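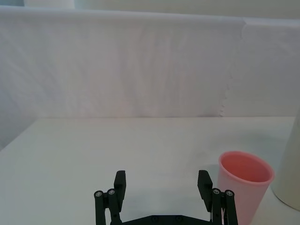 Comparing the Peltonen wrist camera with the Mondis, same mount, same two-finger gripper. Exposure is my problem. White table plus white backdrop and the black pads lose all detail, though the pink cup by the right finger holds its colour. Locked at 600 gain for now.

wasent_arm
Lock it lower. Auto is useless on white.

ehowells
Disagree. Put grey cloth behind it and leave auto on. Mine ran 40 grasps like that.
Eleri

wasent_arm
Grey cloth won't help once the fingers close and fill the view.

tk3829
Which firmware? Mondis changed metering in v6.

OP
Still on v5. Will update and rerun both.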